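The kitchen counter as a test rig: four students on a term with Zumodano

Zumodano began as an elective with an attendance problem. The college had one arm, one bench and a timetable slot that clashed with a compulsory statistics module. Fathima Gazi, who supervises the project, took it over in its second year and moved the work from foam blocks to kitchen objects. The present group has 4 members. We spoke to her and to two of the students, Halvard Ekström and Yu-ting Tsai, between the morning and afternoon sessions.

The task set is narrow. Objects are placed on a stone worktop, an instruction is given, and the arm has to move one thing without disturbing the others. The students collect demonstrations by driving the arm by hand, train a policy on them, and then test the policy on layouts it has not been given before.

"People expect us to start with picking up fruit," says Gazi. "We start with dishes. A piece of fruit is a compact shape and you can approach it from above. A dish has a rim, and the rim is thin, and if you take hold of one side the load is all on the other side. You learn more about your controller from that in one afternoon than from a week of lemons."

Ekström wrote most of the control code. He describes the rim grasp as a matter of wrist angle. The fingers must come down with one inside the lip and one outside, and the force has to be enough to hold the dish without tipping whatever is in it. In the first version the gripper closed at a fixed speed until the motor current passed a limit. "That limit was a single number in a text file," he says. "It worked for the board and it worked for the tray. For a rim it was far too high. We now have a separate limit for each type of grasp, and the closing speed drops for the last part of the travel."

He is less satisfied with the lift itself. The policy was trained on 420 demonstrations, of which 88 were later removed. Some had been recorded with the wrong camera exposure. In others, two students had driven the arm in noticeably different styles, one lifting straight up and the other dragging the object a short way first.

"The network does not choose between the two styles," Ekström says. "It gives you something in the middle, and the middle is bad. We should have written down a driving procedure before recording anything. We wrote it afterwards, and it is one page long."

Tsai is responsible for the cameras. The group records a fixed view of the worktop and a second view from the wrist, and both are fed to the policy. She was at first against using the wrist view, on the grounds that the fingers take up a large part of it.

"I thought it was a waste of pixels," she says. "Then I trained with the fixed view only, and the arm would go to the correct object and stop short, or go slightly past it. The fixed view tells you where things are on the counter. It is poor at telling you how far the fingertips are from the thing you want. The wrist view is good at that and not much else."

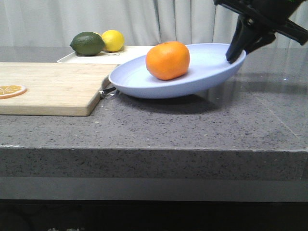
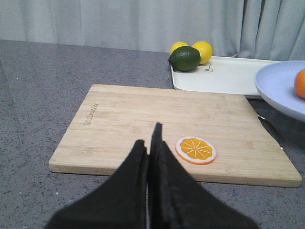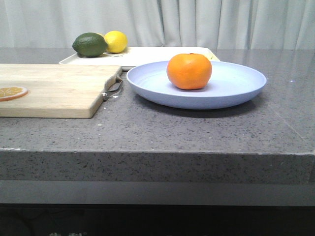
The Zumodano worktop, with citrus fruit, a tray and a cutting board. First and third: fixed view. Second: wrist view.

The choice of objects has been argued over more than the code. Gazi wanted things of similar colour and different shape. Tsai wanted the opposite. The compromise was citrus, where an orange and a lemon differ mainly in colour, and a slice differs from the whole fruit in nearly everything except colour.

"If you say 'the orange' and there is a whole one and a slice, you have asked a badly formed question," Tsai says. "A person would look at you and wait. Our policy does not wait. It goes to whichever one the training data favoured." The group now keeps a list of permitted instructions, and every instruction that involves a slice must use the word.

Backgrounds were a smaller matter, although they cost some time. Before the curtain was put up behind the counter, the fixed camera took in most of the workshop, and results varied between sessions. The speckled stone was kept. Ekström would have preferred a plain surface, since the polish gives reflections that shift when the room lights are changed. Gazi refused. "Real counters are shiny," she says. "If it fails on a reflection I would like to know in July and not at the demonstration."

The demonstration takes the form of an open session at the end of the course. Each policy is given 8 layouts, arranged by a member of staff from outside the group, and is scored on whether the named object ends up where it was asked for and whether anything else was displaced. The second part of the score was added this year. Under the earlier rules an arm could push half the counter aside and still receive full marks.

Asked what she would change, Gazi mentions the marking before the equipment. Students are graded on a report and a log as well as on the final score, and she thinks the log should count for more. "Halvard's log has the failed force limits in it, with the settings. The next group can use that. They cannot do much with a percentage."

Tsai intends to continue with the project next year and wants to test whether the fixed camera can be moved between sessions without retraining. She has done one short trial, in which she shifted the mount by the width of a hand. The arm reached for the correct object and closed its fingers beside it.

Ekström is leaving the group to finish his dissertation, which concerns pump bearings. His driving procedure stays pinned up next to the bench, with two corrections in Tsai's handwriting.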